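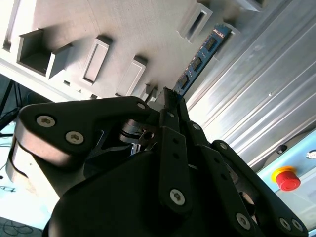
The memo was four pages long and had no signature. The translator read it at her kitchen table in Ralton with the radio turned low.

It was dated in March. The protests in Skondgate had started in May. She checked the first page again to be sure, then got up and closed the window over the sink.

The second page listed the border districts in the order they would ask for protection from Groen. The third gave the wording of the request. She had translated that same request in June for the evening news, when a district council read it from the town hall steps. The man reading had stopped twice to wipe his glasses. She remembered thinking he was moved.

Her editor wanted 80 lines by midnight. He had gotten the memo from a clerk in the ministry at Groen, and he said he trusted the clerk, but he said that about most people.

"Is it real?" he asked on the phone.

"The grammar is right for that office," she said. "They still use the old form for 'province.' Students don't learn it now."

"Can I print that?"

"You can print that I said it."

She worked until the coffee was gone. There was one word on the last page she could not settle. It could mean "residents" or it could mean "remainder," and the sentence made sense both ways. Her sister lived in Skondgate, 28 miles past the checkpoint, in a house with a plum tree and a bad roof. They had not spoken since the phones there were switched over.

At almost 5 in the morning a column of trucks came down the Nutura road without lights. She heard them before she saw them. She counted none of them. She went back to the table, typed "residents," and put the other meaning in a note at the bottom, where the editor would probably cut it.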